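Last updated 1 Dec 2025

This site uses cookies to remember your settings. Accept / Manage

Can machines do the chores yet? Speaker notes
1 Dec 2025, Hjørdis Öberg

Start without slides. Ask for hands: who has a machine at home that washes dishes? Who has one that puts the dishes away? Wait for the second answer.

Short version for anyone leaving early: shop floor, yes, for narrow jobs. Home, not yet, and the bathroom is a good place to see why.

Shop floor first. Bülent's trial at the Matlow depot: one arm, 2,000 cartons, 1,612 moved with no human touch. Say plainly that the cartons were all one size and came down one belt. Erhan will want me to mention that the rest needed a person to walk over, and the walk cost more than the lift. Fair point -- give it to him.

Now the home. Tidying round a basin sounds like the easiest job in the house. Leave these up while talking, and don't rush.

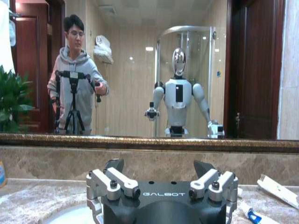
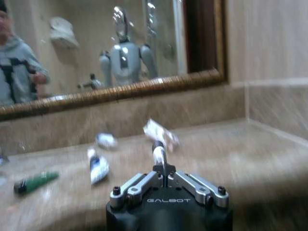
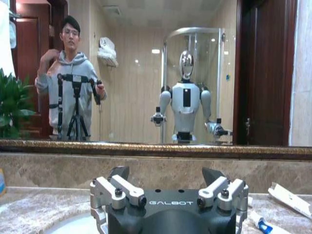
Points to make, any order:

Tubes. A full one and an empty one want a different grip. A person feels that without thinking. A machine has to measure it or be shown it, and being shown it takes someone's afternoon.

Rubbish. Is a crumpled wrapper for the bin, or has somebody got one plaster left in it? Zhiqiang's answer is to ask the owner. My answer is that if it asks 12 times a morning I will do it myself.

Mirrors and shiny stone. Depth sensors can be fooled by reflections. Larkix got round this in their demo kitchen by using matt worktops, and I don't count that.

People. Where a person guides the arms, the job getting done tells you the hands are good enough. It says little about whether the machine could decide what to do next. Keep these two apart, because sales talk runs them together. If someone brings up the Veda video, ask who was steering.

Cost, two minutes at most. Skip if running late.

Then Hüsnü's question from last time: would you leave it alone in the house? I said no. Still no, though I'd now leave it alone with the laundry.

Questions. Water and cleaning products will come up -- pass those to Erhan. Handouts are on the table by the door.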